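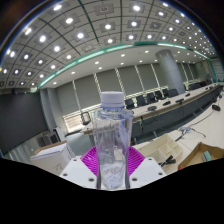 Departamento de Diseño de Producto - Taller de Proyectos II - Grupo Kekham

Pues sí, nuestro proyecto de este cuatrimestre va de botellas de agua. Cuando se lo conté a mi madre me preguntó si para eso pagábamos la matrícula, y la entiendo, pero al final le he cogido cariño al tema (¡y bastante!). Lo hemos hecho entre dos, Maëlle Leclerc y yo, Cristian Cuadros, y este informe lo escribo yo porque ella se encargó de los planos y de la maqueta.

La idea salió de las jornadas de la facultad, en la sala Kennedy. Es una sala de congresos enorme, con el techo gris lleno de focos redondos y una franja verde azulada que lo recorre, y cada vez que hay un acto grande se queda sembrada de botellas a medio beber. A nosotros nos tocó recoger en abril. Lo que me llamó la atención fue lo difícil que era saber qué hacer con cada una: si le queda un dedo de agua no la puedes echar tal cual a la bolsa, y si la vacías necesitas un sitio donde hacerlo, y el baño está en la otra punta del pasillo.

Así que nos pusimos a mirar botellas en serio. La transparente de tapón blanco es un buen ejemplo de lo que queda después de una charla: sin vaciar del todo, con un poco de agua en el fondo, y el plástico arrugado justo por esa parte. De lejos engaña muchísimo. El plástico coge los reflejos de la sala, azules y lilas, y entre tanto brillo el agua casi no se distingue. Nos pareció un detalle tonto hasta que vimos que ahí estaba medio problema: la gente que recoge tiene que levantar cada botella para saber si está vacía.

Hicimos la prueba con 38 botellas recogidas después de un mismo acto. De ellas, 9 estaban vacías del todo. Las demás tenían algo dentro, a veces un culito ridículo y a veces casi media botella, y esas son las que acaban goteando por el suelo cuando la bolsa se rompe (me pasó a mí, con los zapatos nuevos).

Nuestra propuesta se llama Stonine y es un mueble bajo para la entrada de la sala. Tiene tres huecos: uno para echar el agua que sobra, otro para los tapones y otro para las botellas ya vacías. El agua cae a un depósito que se saca por detrás y que sirve para regar las jardineras del patio. Maëlle quería poner además una rejilla para aplastar las botellas, pero al probarla en la maqueta las arrugadas se quedaban cruzadas y había que meter la mano, así que la quitamos. Yo sigo pensando que con otra separación entre barras funcionaría, pero no nos daba tiempo - y discutir con Maëlle a las nueve de la noche en el taller no se lo recomiendo a nadie.

El tapón nos dio más guerra de lo previsto. Las estrías están muy bien para abrir la botella, pero en nuestro primer embudo de cartón los tapones se enganchaban unos con otros y se formaba un atasco. Cambiamos el cartón por una lámina lisa de Pleltura, el proveedor que nos cortó las piezas, y le dimos más inclinación. Mucho mejor, aunque si echas un puñado de golpe todavía se para.

Montamos la maqueta dos veces. La primera estaba demasiado baja y todo el mundo se agachaba raro; la segunda la subimos a la altura de la mano y ya se usaba sin pensar. También cambiamos los carteles: el texto largo que habíamos escrito no lo leía ni el que entraba con tiempo, y lo dejamos en tres palabras, "agua", "tapón" y "botella".

Nos queda pendiente el depósito, que lleno pesa demasiado para sacarlo una persona sola, y probar con botellas de otros formatos. Los planos a escala y la lista de materiales están en la carpeta del grupo, y la maqueta sigue en el taller, al lado de la sierra, por si alguien quiere pasarse a echar un tapón.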